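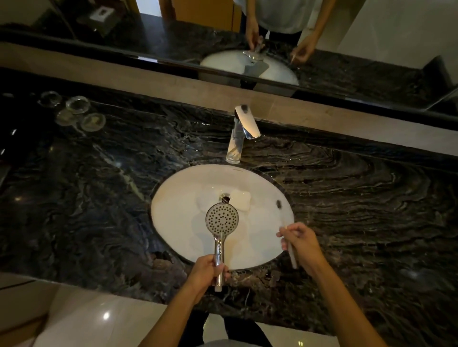
Lesezeit: 1 Minute

Zuletzt aktualisiert: Januar

Handbrause aus Chrom entkalken

Das Wasser in Harnau ist hart, nach ein paar Wochen spritzt die Brause zur Seite. Am bequemsten reinigt man sie über dem Waschbecken.

Zuerst das Wasser abdrehen und die Brause vom Schlauch schrauben. Die Dichtung gleich beiseitelegen, sie rutscht sonst in den Abfluss. Seife aus dem Becken nehmen. Marmor verträgt keine Säure -- Tropfen auf der Platte sofort mit klarem Wasser abwischen.

In einer Schüssel rund 200 ml Wasser mit 8 g Zitronensäure verrühren, kalt, nicht erhitzen. Den Brausekopf mit den Düsen nach unten 20 Minuten hineinlegen. Danach mit einer weichen Zahnbürste über die Düsen gehen und gründlich abspülen. Keine Scheuermilch verwenden, Chrom verkratzt leicht.

Dichtung einsetzen, Brause handfest anschrauben und das Wasser kurz laufen lassen. Zum Schluss trocken reiben.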